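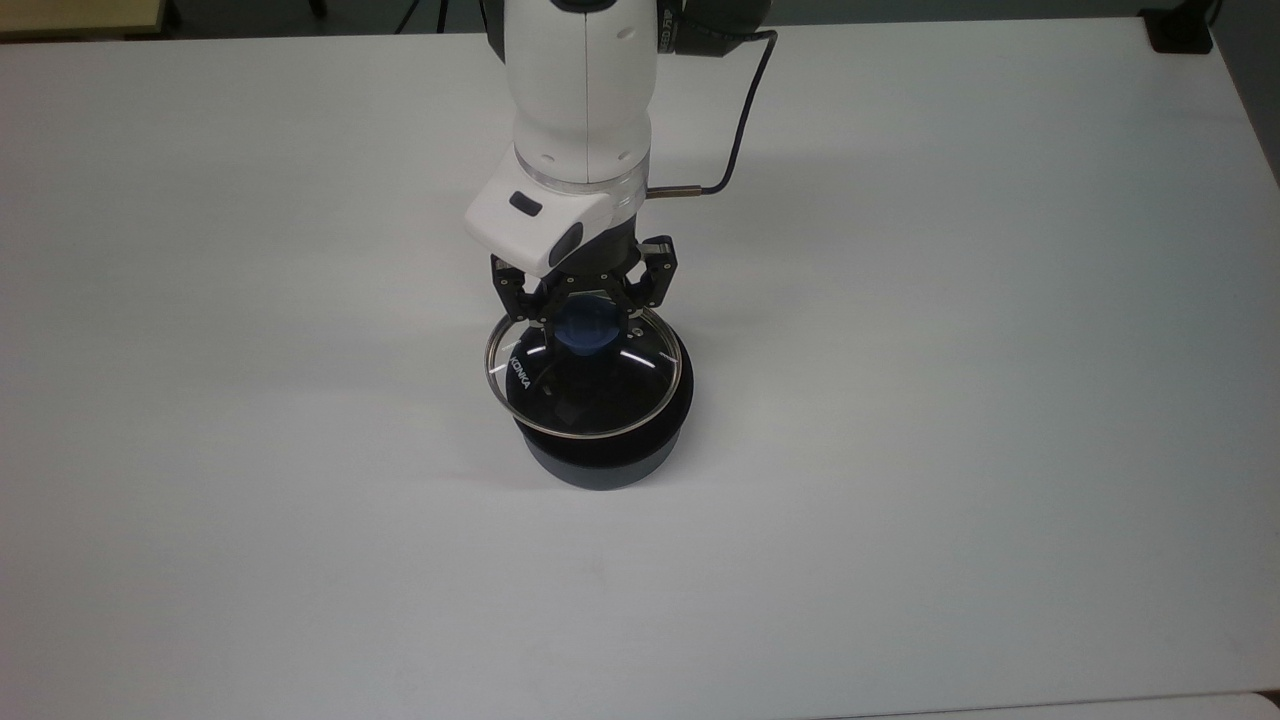
4.2 Lid grasping with the two grippers

Figure 3. Two-finger linked gripper holding the blue knob of a glass lid at the black pot.

The lid task was chosen as the hardest of the tabletop set. The knob is rounded and gives the fingers little flat area to work against, and a small error in wrist angle shows up directly as a tilt of the lid. We compared two end effectors on this task: the linked two-finger gripper of Figure 3, and the Muvberg parallel gripper used in Section 4.1. Both were mounted on the same arm and driven by the Usus controller with identical speed limits. The pot stayed on the white table in all trials, and its position was changed between trials according to the Trokcombe placement list.

Each gripper made 178 attempts. An attempt counted as a success if the lid was lifted clear of the pot, held for the full waiting period, and put back with its rim seated. Attempts stopped by the force limit were counted as failures and were not repeated.

The linked gripper failed 29 times and the parallel gripper 40 times. Most failures of the parallel gripper came during the lift, when the knob turned between the pads. With the linked gripper the lift was more reliable, but the lid often came up at an angle. This was harmless until the return motion, where a tilted lid could land with one side of the rim outside the pot. The Tsao pose estimator does not model reflections on glass, and its estimate of the lid plane was poor under the overhead lights. We therefore used only the knob position for the approach and took the tilt from the wrist sensor after closing.

Control ran at 1,000 Hz for both grippers. Lowering the closing force reduced the tilt seen with the linked fingers but led to more slips, and the setting reported here is the one Ching-wen Wei selected in the August pilot runs. It was not tuned again for the parallel gripper, which may put that gripper at a small disadvantage.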